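Conard Path Shoe, Second Version
By Modupe Haruna
May
86 comments | Share

I have been waiting to write this page since the first box of the new Conards came up our stairs! If you walk a lot, and I mean the long flat kind of walking where you put your head up and go until lunch, this is the shoe we had you in mind for. We call it a path shoe because we couldn't come up with anything better. It isn't a trail shoe (no big lugs, no rock plate) and it isn't quite a running shoe either, though Danjuma Ezeani runs in his and won't hear a word about it.

The first Conard had a lovely upper and a sole that was, let's say, firm. People who walked on dirt adored it. People who walked on concrete wrote to us. Concrete is hard on feet in a very particular way: every step lands the same, so the same little patch under the ball of your foot takes it again and again, and by the third hour you know exactly where that patch is.
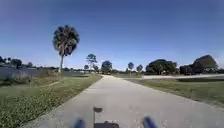 So the midsole is all new. It has two layers now, a softer one right under the foot and a springier one below, and they're bonded along the whole length, where the old one was only joined at the heel. You feel it most going from heel to toe. The old shoe sort of slapped down. The new one rolls, and it keeps on rolling when you're tired and your form has gone to pieces.

Ayodele Bako put 1,901 miles on the test pairs between himself and his sister, nearly all of it on pavement, and he kept a notebook the whole way with remarks like "left heel fine, right heel fine, hungry." The notebook was a huge help. It's how we found out the tongue was sliding over to the outside after long days, so there are now two small loops to hold it in the middle. If you own the first version you'll know the slide I'm talking about, and I'm so happy to say it's gone.

What it's made of

The upper is a knit with a tighter weave over the toes, where the first version used to wear through. It breathes well, so a warm open stretch with no shade is fine, but it is not waterproof. If you need a dry foot in wet grass, look at the Lawal, our boot, which has a lining and a taller collar. Outsole rubber is full coverage except for a channel down the center. We tried leaving rubber off the arch to save weight and it got chewed up on curb edges, so back it went.

The insole comes out. Please do take it out if you use your own! There's enough depth in there for a thick one, and the heel cup won't get shallow on you.

Weight is a bit more than before. I won't pretend otherwise, and in the hand you'll notice it. On the foot I stopped noticing by the second block.
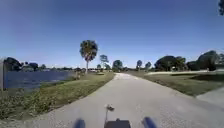 Wide, straight concrete with grass coming in over the edges.

Sizing and width

Most people should order the size they wear in everyday sneakers. The toe box is wider than the first Conard's, and the heel is a touch narrower. If you went up half a size last time to get toe room, go back down. There are 4 widths, including the extra wide that Bukola Akande has been asking us for since before I worked here (Bukola, yours are set aside).

Laces are flat and a little long. Double knot them or use the top eyelet, which gives you a nice heel lock and uses up the spare.

Breaking them in

You hardly need to. Wear them around the house for an evening, then do an easy walk, then go wherever you like. The knit loosens slightly across the widest part of the foot in the first week and then stays put. Wash by hand in cool water with the insoles out, and dry them away from the heater, since heat is rough on the glue.

Colors are slate, oat and a deep green we named Skovungate. The green is my favorite by a mile. Replacement insoles and laces are sold separately under the Cerkell name and fit both versions.

This first run is 3,000 pairs. Adebayo Etim answers the fit questions, and he's very good at it, so send him a tracing of your foot if you're between sizes. Trace it standing up, late in the day, with the sock you plan to walk in.

86 comments | Share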